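Bimanual Box Packing by Teleoperated Demonstration
Project report, final version
Author: Danjuma Ekwueme
Pindik Lab, Jullville

1. Background

The project asked whether a student with no prior teleoperation experience could produce a demonstration set good enough to train a two-arm packing policy within a single term. The earlier Pindik work used one arm and kinesthetic teaching, in which the operator holds the arm and moves it through the task. That method has two problems for packing. The operator's hands and forearms appear in the camera view during recording and are absent at run time, and one person can't guide two arms with any precision. For these reasons all demonstrations here were recorded by remote control.

2. Task definition

The task is to move small desk items from the tabletop into an open cardboard box. The lid stays open throughout. An episode starts with both arms at rest and ends when the operator has returned both arms to rest and released the record pedal. Items may lie in any orientation in the box. Stacking is allowed. The box is not fastened to the table, so contact with a wall can shift it, and the operator has to correct for this.

Either arm may pick an item. The operator was told to use the arm closer to the item and to keep the other arm out of the way unless the box needed steadying. This rule was followed in most episodes but was not enforced.

3. Teleoperation setup

Each follower arm is driven by a matching leader arm of the same joint layout. Joint positions are read from the leader and sent to the follower without inverse kinematics. The gripper is driven by a trigger on the leader handle. The software layer is Bava, the lab's own recorder, which logs leader position, follower position, gripper command and the camera streams to one file per episode.

The operator sits behind the arms and works from direct sight of the table. A version using only the head camera view on a monitor was tried first. Depth was hard to judge near the box walls, and the fingers were often closed too high above the item. Direct sight was used for all recordings kept in the final set.

Gravity compensation on the leaders was left at the default. The operator's wrists became tired in long sessions, so recording was broken into blocks of 40 episodes with a rest between blocks.

4. Recording procedure

Before each block the operator ran the homing routine, checked that both cable loops were free at the wrist, and opened and closed each gripper once. The head camera exposure was locked. The items were then placed by hand. No grid or template was used for placement, which gives a wider spread of start positions but makes it harder to describe that spread afterward.

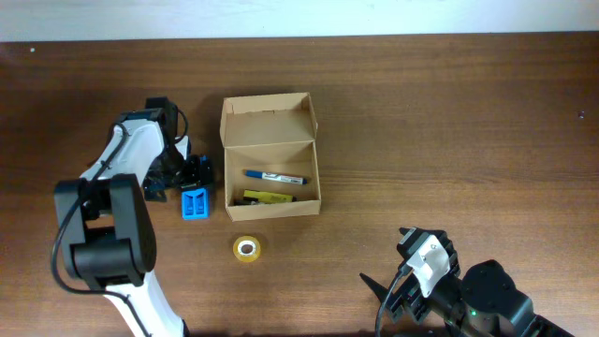
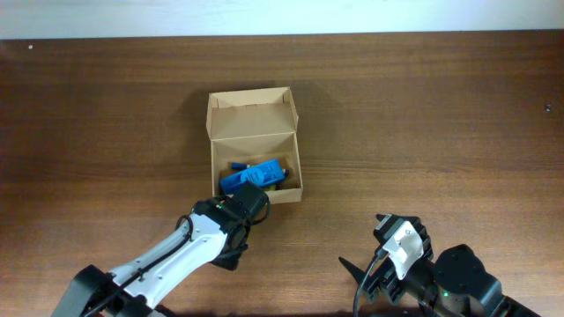
Head camera views of the workspace, both arms and the open box.

Three rules were added after the first blocks were reviewed:

Approach from above. Sideways approaches tended to push round items along the table before the fingers closed.

Pause before release. The operator holds still over the box for a short moment before opening the gripper. Without the pause, the learned policy opened the fingers while the arm was still moving.

No second attempts without a lift. If a grasp fails, the arm goes back up to clearance height before trying again. Small nudges at table height look like noise to the model and were copied as noise.

5. Data cleaning

A total of 2,834 episodes were recorded. Each was replayed at increased speed and marked keep or drop. Episodes were dropped for a lost camera stream, an item left outside the box, a box moved out of reach, or an obvious operator error such as moving the wrong arm. After cleaning, 1,324 episodes remained.

The drop rate is high. Much of it comes from the early blocks, before the three rules were in place. Those episodes mostly ended with the items in the box, but the motion was hesitant and inconsistent. A first policy trained on the full set stalled above the box and drifted. The same model trained on the cleaned set did not stall in this way. I would drop the early blocks again.

Idle time at the start of each episode was trimmed automatically by a threshold on joint speed. The threshold had to be set separately for each arm, as the left leader has more play in the shoulder joint and reports small motions when nothing is touching it.

6. Policy training

The model predicts a short chunk of future joint targets for both arms from the current images and joint state. Training ran on the Desmet workstation. No changes were made to the architecture used in the earlier single-arm project except for the wider action vector. Three training runs with different seeds were completed on the cleaned set. Run time on the arms was limited, so only the checkpoint with the lowest validation loss was tested on hardware.

7. Observations

Reaching and grasping were learned before placing. Failures at run time were mostly at the box wall. The fingers came down too close to the edge and the item touched the cardboard on the way in. The demonstrations contain many low passes over the front wall, a habit of mine that I did not notice until replay. A minimum clearance rule would have been easy to add at the start.

Thin items were harder than blocky ones. With a thin item the fingertips have to come almost to the table surface, and any error in follower height shows up as contact. The position lag between leader and follower is small in slow motion but grows when the operator moves fast, so fast demonstrations also had worse grasp alignment.

The idle arm was a source of error that I did not expect. In the demonstrations it was never perfectly still, and the policy learned to move it slightly during picks by the other arm. Freezing the idle leader with a brake or a software hold would remove this.

8. Further work

The next student on the project should record with a software hold on the idle arm and a clearance check at the box wall. Closing the lid was planned as a second stage and was left out for lack of time. It needs both arms in contact with the same flap, and the current leaders give no force feedback, so the operator would have to judge contact by eye. A short trial of lid closing by hand guidance on one arm and remote control on the other is set up in the Bava configuration files but has not been recorded.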